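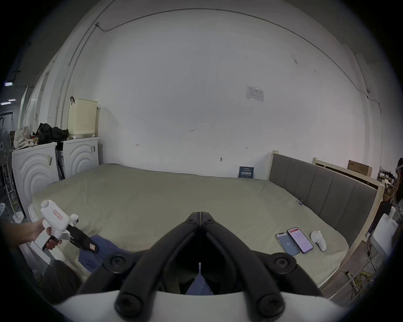
How do you make a bed that stands with one side against the wall?

Start at the wall side and finish at the open side, so that you pull the cover toward yourself and never have to climb on the bed to correct a corner.

Search site
Enter keyword
Go

Kamolrat presents Zollico mattress cover for beds in small rooms

July 2018
By Hongjun Yan

RALLDALE -- The home textile company Kamolrat has today introduced Zollico, a mattress cover for large beds which stand close to a wall. It is made for people whose bedroom is also used for other things, for example storage or laundry, and who cannot walk on both sides of the bed.

In such rooms the far edge is always the difficult one. The cover comes up a little at the corner, the fabric collects against the wall, and small objects go down in the gap. Zollico has a deeper pocket on the wall side and a coloured thread in the seam, which shows which side must go on first.
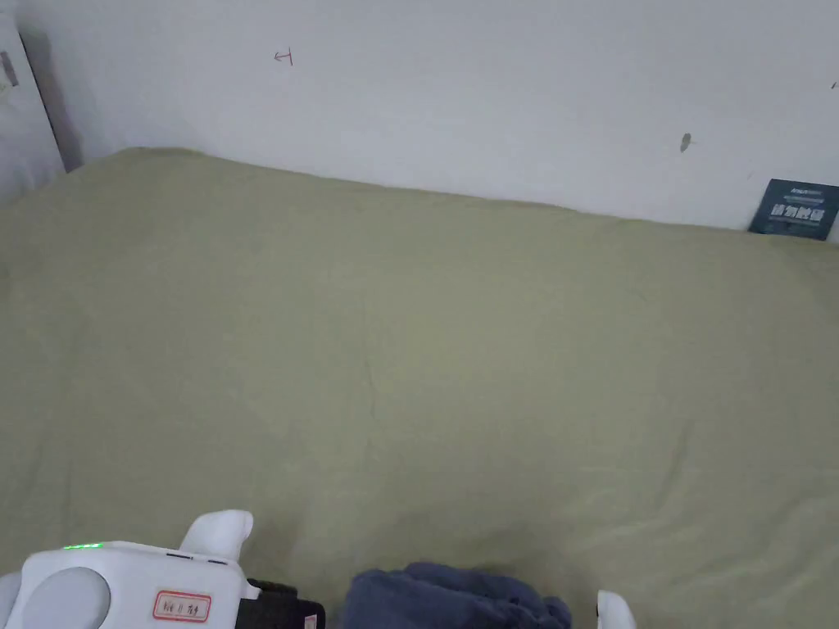
Evelien Kuipers remarked, after trying the cover at home in January, that she now changes the bed alone and leaves it where it is. She would however like the coloured thread to be thicker, as it is hard to find in the evening. Kamolrat has noted this wish for the next production.

The cover fits mattresses of 200 cm in length and can be washed at 60 degrees. The company advises to smooth it with the flat hand from the wall to the open side, and then once from the headboard to the foot. A few soft creases will stay after the first wash -- these become less with use. Before changing the cover, take everything off the bed, also the small things such as phones, socks and clips.
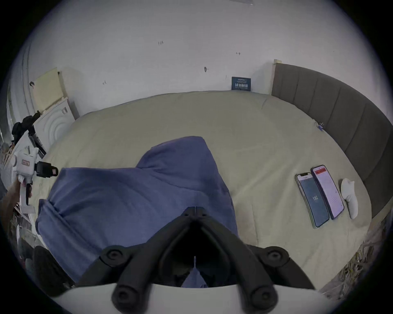 Clothes and towels which wait for folding can be put on a chair during this time. When the cover is on, fold them on the bed, starting with the large pieces.

Zollico is available now in the Kamolrat shop in Ralldale in olive green and grey. The price is 161 dollars. Every cover comes with a printed sheet of instructions, and customers may exchange an unwashed cover for another size.

Contact: Leopoldo Camacho, Kamolrat press office, Ralldale | Copyright Kamolrat | Back to top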